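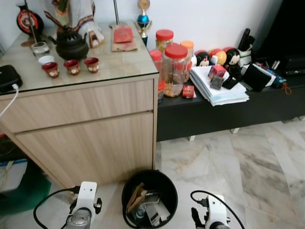 Red is the shade most people ask for by name and the one they return most often. At Dosside, a small nail polish maker with a lab and a filling room in the same building, red bottles make up a modest part of a catalog of 218 shades and most of the complaint mail. The word covers too much ground. Three small tea cups set out in front of a black teapot are red, and so is the paper envelope lying behind them, and a customer who wants one red on her nails may be very unhappy with another. Malsha Miah has been mixing reds for the company for most of her working life, and she has stopped asking people what color they want. She asks what they plan to wear it with, and what kind of light they sit in all day.

A red polish starts as a clear base. The base is mostly solvent, with nitrocellulose to form the film, a resin to help it stick and a plasticizer to keep it from cracking. Color goes in as a thick paste. Dosside buys its pastes already ground from a supplier called Andimov, in four reds, two yellows, a blue, a violet, black and white. Nearly every red in the catalog comes from some mix of those. A drop of blue cools a red down and makes it look darker in the bottle. Yellow warms it up and pushes it toward orange, sometimes faster than you'd like.

The day I visited, Miah was working on a shade that was going by its batch number, 968. It was supposed to be a neutral red for the fall line, neither warm nor cool, and it had been on her bench since the spring. She brushed a sample onto a white card, then onto a clear plastic tip, then onto her own ring finger. The card looked fine. The tip looked fine. On the finger it turned a little brown.

"Skin does that," she said, and reached for the remover.

Her colleague Simão Teixeira handles wear testing. He keeps a list of 84 people who are paid to wear polish at home and fill out a short form each night. They are cooks, nurses, bus drivers, a couple of piano teachers. They put on base coat, two coats of color and top coat, and then they go about their week. Teixeira wants to know when the first chip shows up and on which finger. It is usually the index finger of the hand the person writes with. Reds chip no sooner than other creams, he says, but the chip is easier to see, and people write longer comments about it.

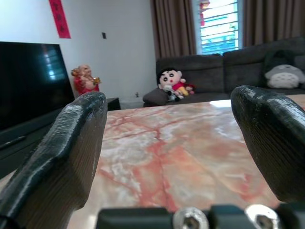 The other thing the testers write about is staining. A strong red can leave the nail yellow or pink after a week, and the problem is worse when the polish goes on bare. Base coat takes care of most of it. Teixeira would like the labels to say so in bigger type. He has been asking for that for a while, and the label is still the same label.

Dosside's main competitor in this price range, Rolenix, went a different way with its reds. It makes them thinner and tells customers to use 3 coats. Thin coats dry more evenly and flood the cuticle less, and a beginner can get a decent result. The drawback is time. Each layer needs a few minutes before the next one goes on, and by the last one people tend to get impatient and dent a thumb. Dosside's reds are thicker and cover in two. They are harder to apply well. Load the brush too full and the polish runs into the sidewalls, and a red line around the nail is a nuisance to clean up.

Olga Carrasco, who has run the manicure tables at the Jakubowski salon for years, stocks both. She uses the thick ones on clients with smooth nails and the thin ones on ridged nails, where a heavy coat settles in the grooves. Her method for either is the same. Wipe one side of the brush on the neck of the bottle. Start a little away from the cuticle, push back toward it, then pull straight to the tip. Do the middle first and the sides after. Run the brush along the free edge at the end. She cleans up with a flat brush dipped in acetone, while the polish is still soft.

She also has an opinion about choosing a shade. Hold the bottle next to your bare hand near a window and ignore the cap sticker, which is printed ink and never matches. If the skin around the nail looks redder than it did before, try a cooler bottle. If it looks gray, try a warmer one. Most of her regulars settle on a single red and buy it for years, and they notice right away when the maker changes the formula.

Miah knows those customers well, from their letters. Her fix for 968 was to take out some of the black and put in a very small amount of violet. The new sample was drying on a card when I left, and Teixeira had already set aside bottles for the August testers.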